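Saltberg

About us

Saltberg looks after two-arm mobile robots that work in people's homes. We set them up, check them on a fixed schedule and repair them. We don't build robots and we don't sell them. Owners come to us with a machine that has already been delivered, and we keep it in working order where it stands.

The company is run by Archana Pandey from an office and a parts room on Skivetti Street. Calls are taken from 8 a.m. The parts room is closed on Monday for stock work.

What a setup covers

A setup takes place in the room where the machine will be used. Bench results carry over poorly to a living room. Floors differ, tables differ in height, and a polished top returns light to the cameras in a way that a matte test board does not.

The order of work is fixed:

Base. The machine is parked on a hard floor or on the thickest rug it will have to stand on. Level is taken on two axes and recorded.

Arms. Each joint is moved by hand with the power off, then under power at the lowest speed. Play is noted per joint. An arm with play at the wrist is not passed on to the next step.

Grippers. Finger links are checked for side movement, link bolts are checked with a torque driver, and the opening is measured at both ends of travel. The two sides are compared. Fingers that close off center by more than 3 mm are reset before anything is picked up.

Cameras. Head and wrist cameras are aligned to the same table edge. This is done once with the curtains open and once with them closed. Glass cabinet doors and glossy tabletops are entered on the room sheet as reflective surfaces.

Handling. The last step is light household work at the coffee table: one arm holds a lined trash bin, the other collects small items from the tabletop. It loads the arms unevenly, and a weak wrist shows up sooner than it would with both grippers empty.

The setup record is 12 pages and stays with the owner. A copy is kept in our office under the room, not under the machine, as a machine that moves to another room needs a new one.

Scheduled care

Visits are made every 5 weeks. The visit repeats the gripper and camera steps in full and the arm step in part. Link bolts are marked with a paint line at setup, so a bolt that has turned can be found by eye. Finger pads are replaced in pairs, left and right together, even if one of them would have lasted.

Cables in the room are part of the visit. Power strips and loose leads within reach of the base are entered on the room sheet, and the owner is told which ones to move. We do not move them ourselves.

Repair

Most faults are repaired on site. An arm is taken away only when the wrist has to be opened. Wrist work is done by Bisht, our workshop partner, and the arm comes back with a new joint record. After any arm has been off, the setup is repeated from the second step. To date 356 repairs have been closed this way.

Parts are stocked for the machines we have on contract. Treltard, the program we use for records, prints the part number on each page of the visit sheet, and owners should quote it when they call.

Work in a living room, from the head camera (second picture) and two wrist cameras: 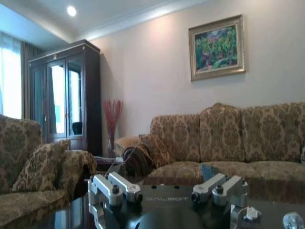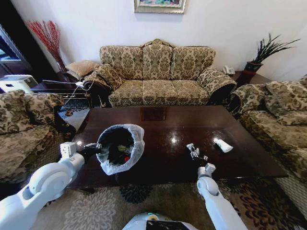
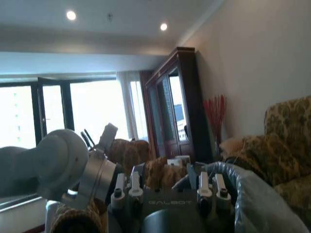 One owner wrote to us after the second scheduled visit that the paint lines on the bolts were the part she used most. She now looks at them herself before switching the machine on, and she asked whether the room sheet could have a column for it. The column was added to the sheet in July.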